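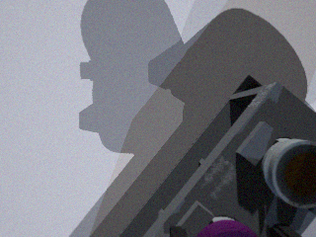 図1 淡い色の面に落ちた影とグリッパー(CG)

ホーム 講義一覧 配布資料 課題 問い合わせ
最終更新:2018年5月5日

写真・画像ライセンス実務 第4回配布資料
利用許諾契約を「範囲」で読む

前回は、著作物とは何か、著作者は誰か、というところまで進みました。今日からいよいよ契約書です! 条文が並んだ紙を見ると眠くなるという感想を前回のコメントシートでたくさんもらいましたが、私は契約書を読むのが本当に好きで、よくできた一枚には、売る側と買う側がどこで折り合ったのかがそのまま残っています。その面白さを少しでも持ち帰ってもらえたら嬉しいです。

1. 「買った」という言い方をやめてみる

打ち合わせの席では「あの写真、もう買ってありますから」という言葉がよく飛び交います。日常会話としては通じますが、何を買ったのかを聞き返すと、たいてい答えが割れます。考えられるのは次のどれかです。

(a) プリントやデータファイルという「物」を受け取った
(b) 決められた範囲で使ってよいという許諾を受けた
(c) 著作権そのものを譲り受けた

(a)だけでは、複製もウェブ掲載もできません。額装されたプリントを所有していても、それをカタログに刷る権利は別の話です。(c)は強力ですが、実務で出てくる頻度はそれほど高くなく、価格も変わってきます。圧倒的に多いのが(b)、著作権法第63条の利用許諾です。

(c)に見える契約にも注意点があります。「著作権の一切を譲渡する」と書いてあっても、翻案権(第27条)と二次的著作物の利用に関する権利(第28条)は、譲渡の目的として特に掲げられていなければ、譲渡した者に留保されたものと推定されます(第61条第2項)。契約書に「著作権法第27条及び第28条に定める権利を含む」という、初めて見ると呪文のような一節が入っているのはこのためです。あの呪文の意味がわかった瞬間、私は学生時代に図書館で小さく声を出しました。みなさんにもぜひ味わってほしい!

2. 範囲を決める六つの項目

利用許諾は箱のようなもので、箱の形は次の項目で決まります。

・媒体(印刷物、ウェブ、屋外広告、映像など)
・用途(広告、編集、社内資料、商品への使用など)
・期間(開始日と終了日、更新の有無)
・地域(国内、特定の国、全世界)
・数量や大きさ(部数、掲載サイズ、掲載位置)
・独占か非独占か

教材の契約書を見てください。教科書会社Komnessが、写真エージェンシーAndexから画像の許諾を受けるという設定です。対象は104点。媒体は「紙の教科書及びその指導書」、期間は「初版の発行日から11か月」、地域は「日本国内」、独占性は「非独占」。ここまではすっきりしています。

では、Komnessが同じ教科書を電子版でも出すことになったら、104点の画像はそのまま載せられるでしょうか。授業ではまず手を挙げてもらいます。去年は「内容が同じなのだから載せられる」派が意外と多く、議論がとても盛り上がりました。

考え方の順番はこうです。まず文言。「紙の」とはっきり書いてあるので、電子版は素直に読めば箱の外です。次に定義条項。別のページに「教科書とは、電磁的方法により提供されるものを含む」などと書かれていれば、話が急に複雑になります。「紙の」と「電磁的方法を含む」がぶつかるからです。さらに、契約に至るまでのやりとりや対価の決め方。見積書に電子版の欄があって空白になっていれば、電子版は合意に入っていなかったという読み方を支える材料になるでしょう。

契約書は一か所だけで読まないこと。定義条項、別紙、見積書を机に広げて、蛍光ペンを三色用意して読むと驚くほど見通しがよくなります。私は媒体を黄、期間を青、金額を桃色にしています。(色は好みで構いません。)

3. 期間の数え方

「11か月」のような期間は、起算点が書かれていなければほとんど役に立ちません。候補はいくつもあります。契約締結日、データの納品日、初回掲載日、発行日、支払日。教材では「初版の発行日」ですが、発行が遅れたらどうなるか。奥付の日付なのか、書店に並んだ日なのか。ここを詰めておくだけで、後のメールの往復がずいぶん減ります。

もう一つ、終わり方です。紙の本は期間が終わっても世の中に残ります。倉庫の在庫を期間後も売ってよいのか。ウェブの場合は、過去記事のアーカイブに残したままでよいのか。こうした条項を在庫販売条項、アーカイブ条項などと呼びますが、名前は契約書によってまちまちです。見出しの名前に頼らず、中身を拾ってください。

演習1
Cabralという雑貨メーカーが、1月に始まるキャンペーン用に写真1点の許諾を受けた。契約書には「キャンペーン期間中、当社ウェブサイトにおいて使用できる」とだけある。キャンペーンは好評のため延長された。
(1) 延長後の使用は許諾の範囲内といえるか。両方の立場から理由を書く。
(2) Cabralの公式SNSアカウントへの投稿は「当社ウェブサイト」に含まれるか。
(3) 争いを避けるために、契約書の一文をどう書き直すか。60字以内。

(3)が一番楽しいはずです。字数の制限がきついほど、何を落とせないかが見えてきます。

4. 独占と非独占

非独占の許諾では、同じ写真を競合他社が使っていても文句は言えません。独占の許諾なら、ほかの人には許諾しないという約束がつきます。ただし「独占」にも幅があり、業種を区切った独占(食品業界のみ)、地域を区切った独占、媒体を区切った独占などを組み合わせて作ります。全部を押さえる独占は高くつくので、本当に困るのはどこで重なったときかを依頼者と一緒に考える作業になります。ここは法律というより聞き取りの力です。

写真家本人は使ってよいのか、という論点も忘れずに。独占と書いてあっても、著作権者自身の利用まで止めるのかどうかは文言次第です。自分のポートフォリオに載せたい写真家は多いので、許諾する側に立つなら「著作権者が自己の作品紹介のために使用することを妨げない」と入れておきたいところです。

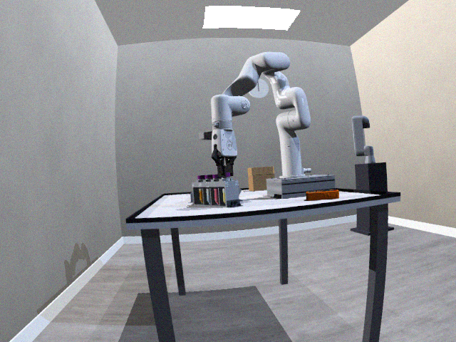 Hortensia Lucero は前回のゲスト講義で、独占という言葉だけが書かれていて対象業種の書かれていない契約書を受け取ったら、金額の交渉より先にその空白を埋める、と話していました。空白のまま値段を決めると、双方が別々の商品に値段をつけていることになるのだそうです。質疑では、業種の名前は広告主の部署によって呼び方が違うため、避けたい競合の会社名を別紙に並べてもらうこともある、という補足もありました。

この別紙方式、とても実務的で私はすっかり気に入ってしまいました。ただ、会社名の列挙には弱点もあります。新しく参入した会社は載っていないし、社名変更や合併もある。業種の定義を本文に、社名の例示を別紙に置き、「これらに限らない」とするのか「これらに限る」とするのかを決める。四文字か五文字の違いで箱の形ががらりと変わります。

5. 又貸しの問題

許諾を受けた人が、さらに別の人に使わせてよいか。第63条第3項により、許諾に係る権利は、著作権者の承諾を得ない限り譲渡できません。第三者への再許諾についても、契約に根拠がないまま進めるのは危険です。

現場では、制作会社が許諾を受け、納品先の企業が使うという流れがよくあります。この場合、契約書の当事者は誰で、使う人は誰なのか。図を描くのが一番早いです。丸を三つ、矢印を二本。矢印の上に「何を、どこまで」と書き込んでみると、たいてい一本目の矢印より二本目の矢印のほうが太くなっていて、そこが事故の起きる場所です。自分が受け取っていない権利を人に渡すことはできません。

演習2
制作会社Birnanceは、Andexから「Birnanceの制作する広告物への使用」について非独占の許諾を受け、完成したパンフレットをCabralに納品した。Cabralは自社でパンフレットから写真を抜き出し、店内のポスターに使った。
(1) 三者の関係を図にする。
(2) ポスターへの使用について、Andexが最初に確認すべき書類は何か。
(3) Birnanceが納品時にCabralへ添える注意書きを作る。

補足:著作権者が変わった場合
許諾を受けたあとで、著作権がほかの人に譲渡されることもあります。現行法のもとでは、非独占の利用許諾を受けているだけでは、新しい著作権者に対して当然に「使ってよいはずだ」と主張できるわけではありません。許諾契約の効力は基本的に契約した相手との間のものだからです。長期の契約では、著作権を譲渡するときは事前に通知し、譲受人に契約を引き継がせる、という条項を置くことがあります。立法論としても動きのあるテーマなので、関心のある人は文化庁の審議会の資料を追いかけてみてください。卒論にもおすすめです!

6. 範囲の中にいても残るもの

媒体も期間も地域も守っている。それでも注意が必要なのが著作者人格権です。氏名表示権が第19条、同一性保持権が第20条、そして著作者人格権は著作者の一身に専属し譲渡できないと定めているのが第59条。19、20、59、この三つの数字は試験前に慌てて覚えるより、今日ノートの表紙に書いてしまいましょう。

写真でよく問題になるのはトリミング、色の変更、文字の重ね方、それからクレジットの位置です。条文には、目的や態様に照らして、やむを得ないと認められる改変についての規定もありますが、何が「やむを得ない」かは場面ごとの判断になります。デザイン担当者が何気なく左右を反転させることもあります。事前に「レイアウト上必要なトリミング及び文字の重ね合わせを認める。反転及び合成は事前の承諾を要する」と書き分けておけば、撮る人も組む人も気持ちよく仕事ができます。

「著作者人格権を行使しない」という不行使特約も広く使われています。便利ですが、何でもできるようになる魔法ではなく、どこまで有効かには議論があります。許諾する側なら、対象となる改変を具体的に絞った形に直せないか、まず提案してみる。受ける側なら、どの改変が必要なのかを先に言葉にしておく。どちら側で読むかを決めてから読む練習を、次回もしつこくやります。

クレジットについては細かい話をもう少し。「適宜表示する」という表現は避けてください。表記(漢字かローマ字か)、位置(写真の脇か巻末か)、付け忘れたときの対応(次の版で直すのか、ウェブなら何日以内に直すのか)まで書けていれば上出来です。

7. 提出物と次回まで

演習1と演習2をまとめてA4で2枚以内。手書きの図は写真に撮って貼って構いません。参照した条文は番号と項まで書いてください。判例を引く場合は裁判所名と判決年月日を添えること。結論が教員と違っていても減点はしません。理由の筋道を見ます。前回の提出物では、問いの設定そのものを疑ってきた人がいて、読みながら思わず立ち上がりました。そういう答案も大歓迎です。

次回は対価の決め方です。定額、部数連動、売上連動の三つを比べ、支払いが遅れたときに許諾はどうなるのかまで進みます。教材の契約書の別紙2(料金表)を印刷して持ってきてください。電卓もあると便利です。蛍光ペンを忘れた人には教卓のものを貸しますが、桃色はいつも取り合いになるので早めにどうぞ。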